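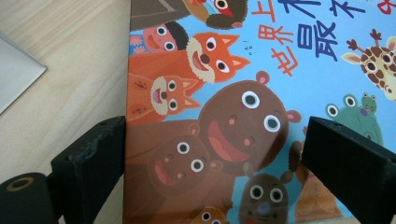 Do you need to read Chinese to share a Chinese picture book with a four-year-old? Most of the way through a busy animal book you can get by on pointing and noises. The actual story is another matter, and you'll need a reader for that.

I bring it up because my feed is full of people selling the opposite idea. Apparently every book in the house now has to come with a program.

The one I keep getting served is Vasten. You pay monthly, they send picture books plus a sheet of "talk prompts," and your kid is supposed to pick up 100 words in a season. Pick up how? Says them once? Knows them next week? I looked for the part where they explain and couldn't find it.

We did try it. Signed up in September, quit before the winter box. I counted 17 words I'd swear to in front of a judge, and a few of those were animals she already had from her grandmother.

What got her talking was a plain secondhand book from Liu Books over in Plendton. Crowded cover, cartoon animals jammed in everywhere, enormous eyes on all of them. She wanted to know who everybody was. No prompts.
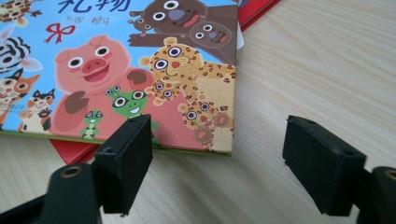

And she asks about the same animals every time. The pig, always the pig. Then the frogs. The bears get a turn if I haven't already been told to open the book.

I stall on the cover on purpose. It's where I'm most useful, my Chinese being what it is. I can do pig and bear and frog. Leopard I had to look up, and I've been corrected on the tone twice.

Someone's going to tell me that a cover isn't reading. Fine, call it something else. We spend longer there than we ever spent on a Vasten sheet.

Second thing I don't buy: the forward-facing shelf. The Premitz one everybody has holds maybe a dozen books and costs 80 dollars. The claim is that kids choose more when they can see covers.

Maybe so. Ours live in a stack, flat, big ones on the bottom when I'm paying attention. She digs. The stack falls over. She picks whatever landed near her foot, and it gets read. I don't see what a shelf would add to this except a shelf.

Somebody asked how many books we have. Up to 80 if you include the board books she's outgrown and won't let me give away. More than enough, and she rotates through maybe six.

If you want a starting point, look for a cover with a lot going on and animals you can name in whatever language you're after. Check the inside for how much text there is per page. If you're a slow reader like me, a full page of characters at bedtime is a long evening.

And ask the shop if they take returns. Liu gives store credit, Vasten wanted me to mail the whole box back at my own expense — still waiting on that refund, by the way.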